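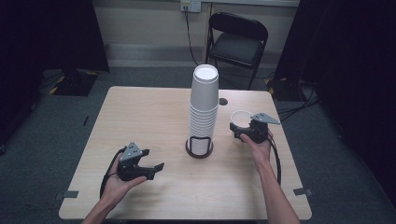

How many cups should go in the holder at once? As many as come in one sleeve, and then stop, even if it looks like there's room for more.

Tuesday, November, second cup of coffee

I'm writing this down because Karla asked me the cup question again this morning and I gave her a different answer than last week, so clearly it needs to live somewhere other than my head. This is for the drinks corner for the Gerstead open evenings. Same white paper cups as always, ordered through Flunevon, and the black wire holder that Lahcen found in the supply closet after we'd already decided to buy one. (We did not buy one. Small win!)

So, the holder. It only grips the lower part of the stack, the bars stop well short of the top, and everything above that is standing up on its own good behavior. A single sleeve is fine. When I pushed a second half sleeve on top, the whole thing leaned toward the wall every time somebody took a cup, and Radwa ended up with five in her hand when she wanted one. She put four back, which I'd like people not to do once they've handled them. Handled cups go in the tin for pens and paintbrushes.

Taking one cup: hold the next one down with your other hand and twist a little as you lift. Straight up is how you get two. I thought everybody did the twist but Shaohua pulls straight up and gets away with it almost every time, so maybe it's a wrist thing. Pinching the rim hard is worse than either, it goes oval and then the lid won't sit. If a cup has gone oval you can usually roll it between your palms and bring it back, though I wouldn't put tea in it afterward.

Putting cups back into a stack (clean ones, from setup, when we've laid out too many): drop them on straight and let go. Don't press. Pressed cups lock together, and then the next person is the one fighting them. I spent part of yesterday afternoon un-sticking a column that somebody had leaned on with real enthusiasm — I suspect Ehab, who was the only other person in before lunch and who packs a suitcase the same way.

Stock, counted last thing yesterday: 1,206 cups. The evenings went through 840 last month, so we're okay for now but I wouldn't call it comfortable. Ehab wants to reorder when we hit 800. I said fine, as long as whoever opens the last carton before that tells him, and doesn't just write it on the lid of the carton and put the carton on the high shelf. You know who you are. He also asked whether we could go to the bigger size and I'm against it, they won't fit this holder and people fill whatever you give them.

Table position. I tried it closer to the door and then back again. By the door you get a line that blocks the coat hooks, and with the holder at the corner somebody's sleeve caught it twice in one evening. Middle of the table is better, I think. You can reach it from either side and left-handers don't have to cross over anybody. Radwa would rather have it at the back so there's space for the urn in front, but then you're reaching over something hot, and I said no and she said she'd bring it up again. Noted here that she's bringing it up again.

Lids are still a mess. The new ones from Tahiri fit if you start at the far side and press toward yourself, and they pop off if you do it the other way around. I did 40 of them to be sure, and my thumb has opinions. The old lids fit any way you like but there's only a partial bag left, so I've put it at the front to get used up first. Please don't mix the two bags, they look the same until one of them is in your lap.

Karla wants to try handing people one cup each at the door and having them write their name on it. I like it! We'd need more pens and somewhere to lean while you write. Lahcen thinks people will lose the cup anyway and come back for another, and he's probably remembering the Nernonau weekend, when there were cups on every windowsill in the building. Worth one evening's try all the same. She'll set it up, I'll count the stock before and after, and we can argue from there.

Still to do: ask Shaohua where the spare holder went, wipe down the shelf before the new cartons come, find out if the lids can be returned once a bag's been opened.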